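What a gripper really costs, with Sudheer Shenoy

I'd been promising for ages to write up my chat with Sudheer Shenoy, so I've finally sat down with my notes and a pot of tea. Sudheer looks after the kit budget at Otmont, where they collect demonstrations of ordinary household jobs with hand-held grippers, and I wanted to know what he'd spend money on if he were starting again.

"Fewer grippers, more fingertips," he said, before I'd even got my coat off. They began with 13 hand-held units, which sounded sensible on a spreadsheet and was far too many (he laughed at this, a bit painfully). "We had nine people trained. You can do the sum."

The pads are what eat the money, apparently. His first budget had one line for spares, £3,000 for the lot, and the pads had gone through most of it by March. He now orders them separately, from two suppliers, and keeps a box in every kit bag. Plameck quoted him a lovely price on whole replacement jaws, but he'd have had to take the pads bonded on, so he passed.

I asked which jobs he plans around, expecting him to say folding laundry. Bins! He's very keen on bins. "Everything in there is a different problem," he told me. "A domed plastic lid, a bit of tissue, a hard little tray. If I'm choosing how wide the jaws need to open, I start with the rubbish and work up." 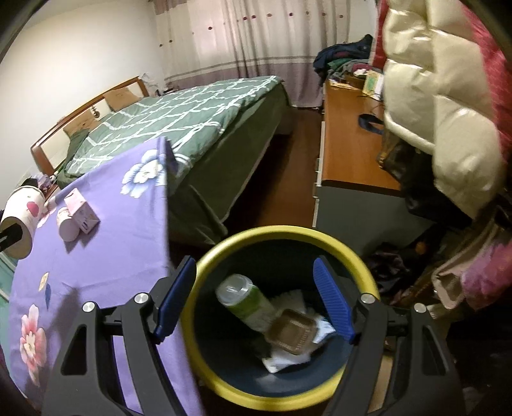 On homes and hire costs

I hadn't thought about rooms as a budget item at all, but Sudheer has a whole tab for them. Lived-in bedrooms are worth paying for, he reckons, with the coats hung up and things on the table and a proper duvet on the bed. His colleague Simin Ansari does the bookings and puts aside money for a second visit to each place. "Simin fought me on that and she was right," he said. "I'd budgeted for filming and forgotten the travel."

What he'd buy first

With a small pot of money he'd get 3 grippers, a good stock of pads, spare pivot pins and a decent charger, then stop and use them for about a month before ordering anything else. He'd also ask the supplier how long a single jaw takes to arrive, and get the answer in writing. He learnt that one with the Sunon order, which I'm told is a story for another day.

Next on his list is storage, and he's dreading it. "Drives," he said, and put his head in his hands.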